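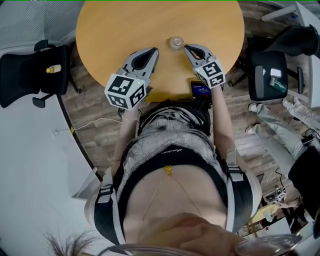

At the round table.

2 July 2020

Up at six and finished the seed order before the heat came in. Tikevon is out of the short carrots again, so I put down the Nunine ones as a substitute. They did all right two years ago in the deep bed, though the tops were weak and a lot of them snapped when I pulled.

Picked the first real lot of beans. The bush ones are ahead of the pole beans by a good week. I weighed them on the kitchen scale before I thought to take the bowl off, then had to do it over. Froze most, kept enough for supper with butter and the last of the dill.

The hose is leaking at the tap end. I wrapped it with tape in the spring and the tape has gone soft. Walked down to Jimilus for a new washer and they had the line outside, one person in at a time, so it took most of an hour to buy a thing that costs less than a stamp. While I was in there I looked at the drip kits. The one I want is $149 and the one I can stand to pay for is $130, and the cheaper one has no timer. Left both. If it stays this dry I will go back for one of them, but I'd like to see what the water bill does first.

Tomatoes: 3 plants have the yellow lower leaves. I took off everything below the first truss and put it in the trash, not the compost. The others look fine. Fruit is still green and hard. I am not going to spray yet.

Something is eating the chard at night. Holes in the outer leaves, no slime that I can find, so maybe earwigs. Rolled up some damp newspaper and left it between the rows – will shake it out in the morning over a bucket.

Lunch was noodles from Chaimongkol, picked up at the side door. They have cut the menu down to one page and the green curry is gone. The noodles were good. Ate half and kept the rest.

Too hot to work outside from noon until four. Sat in the back room and went through the old garden notebook to see when I sowed the fall cabbages last year. I had written "late, again" and no date, which was no use. Going by the October page, when I cut the first one, it must have been the middle of this month. So I need trays filled by next week, and I have four clean ones and a stack of dirty ones behind the shed.

Fixed the hose after supper. Still drips a little, but I can put a can under it. Watered the beans, squash and the new lettuce. Skipped the potatoes, as the tops are starting to lie down.

No rain in the forecast. Set the alarm for half past five.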